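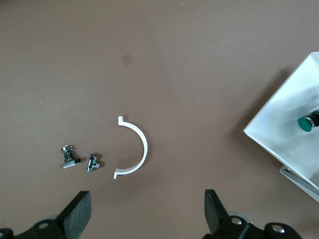 Reporting Public Affairs - Session 8
Attribution and the Public Statement
Instructor: Pejman Ansari

Reading before class: the Keltby council packet and the two Stundine wire stories, both in the course folder.

1. Scope

Last session dealt with speeches delivered from a prepared text. These notes cover short remarks: answers called out in a hallway, posts on a personal account, and statements issued by a press office. Each type has a different source of authority, and the attribution has to show it.

2. Terms

Speaker: the person whose words are reported.
Issuer: the office or account that released the words. Speaker and issuer are often different.
Occasion: where and when the words were released.
Paraphrase: the reporter's wording of the speaker's claim. It carries no quotation marks and still needs attribution.
Partial quote: a phrase lifted from a longer sentence. Use one only if the full sentence would support the same reading.

3. The Keltby case

The mayor of Keltby told a radio host on a Thursday morning that the bus levy was "dead for this year." By noon her press office had issued a statement saying the levy "remains under review." The Stundine wire moved a story at each stage. The first led with the radio remark and named the program. The second led with the office statement and attributed it to the mayor.

The second attribution is wrong. The mayor did not say the levy remained under review; her office did. A correct version reads:

The mayor's office said in a written statement that the levy "remains under review," hours after Mayor Heffernan said on the radio that it was "dead for this year."

Note that the sentence does not say she reversed herself. It places the two statements in order and leaves the conflict visible. If the reporter asked the mayor which statement stands, the answer goes in the next sentence. If she did not reply by deadline, say that.

4. Choice of verb

"Said" is the default. "Claimed" suggests doubt and "admitted" suggests guilt; both need support elsewhere in the story. "Announced" is for new information. "Confirmed" means the fact was already in circulation and the speaker has standing to settle it. Do not use "slammed" or "blasted" in this course.

5. Posts on personal accounts

Quote the post as written, including spelling errors. Give the time of posting if the order of events matters. Keep a copy with the full thread - a reply read alone can reverse the sense. If a post is deleted, report the deletion as a separate fact and do not supply a motive for it.

6. Exercise

Use the Anville hearing transcript, pages 2 through 18. Write a news story of no more than 200 words on the zoning vote. It must contain one full quote, one paraphrase and one statement from an issuer who is not the speaker. Mark each in the margin with the transcript page. Stories without page references will be returned unread.

Next session: anonymous sources and the wording of conditions.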